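白色台面上的旧孔用什么填，能耐擦洗？

Minach
工作间有一张白色台面，基材是中密度板，表面为白色饰面，厚度没有标注。旧支架拆掉以后留下几个螺丝孔，孔径 8 毫米，没有打穿。六月用普通腻子填过一个，擦洗几周后边缘发黄并下陷。想问两点：填料该选哪一类；填之前孔壁要不要做封闭处理。换整张台面报价 679 欧，暂不考虑。

Cadus
用牙膏加白胶，干了刮平。我租房时这么弄过，看不出来。

Hubert Danzer
牙膏的方案只适合墙面，台面受水后会软化。

下陷一般有两个原因：一是单组分腻子靠水分挥发固化，体积收缩；二是中密度板孔壁吸水膨胀，把填料边缘顶松。建议改用双组分环氧填料，收缩率低，固化后可以打磨。

步骤如下。
先用手钻把孔口松动的纤维清掉，吸尘，再用酒精擦一遍。
孔壁刷一层稀释的环氧树脂做封闭，等到不粘手。
填料分两次填，第一次填到离表面 2 毫米左右，第二次略高出表面。
20 度室温下放 14 小时再打磨，气温低则延长。
孔周围贴美纹纸，砂纸从 400 目开始，最后用 2,000 目加水收光，只磨填料，不要磨到饰面。

调色比填孔麻烦。白色饰面多数偏暖或偏灰，纯白色浆填进去会显出一个亮点。先在废板上试色，完全固化后再比对，湿料的颜色不能作准。孔如果以后还要用，就不必填，装塑料孔塞即可，注意塞帽直径要大于孔口崩边的范围。

我自己的台面孔没有填，只做了孔壁封闭。

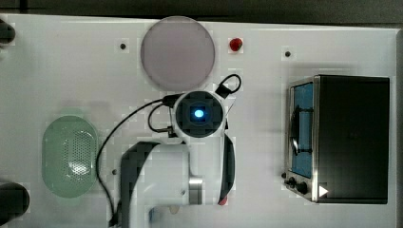

白色台面，留有小孔，未填

Eder
补充一点：环氧长期受日照会变黄，靠窗的台面可以考虑聚酯类填料，气味较重，需要通风。另外，孔离台面边缘很近的话，打磨时垫一块硬木块，手指直接压砂纸容易磨出凹坑。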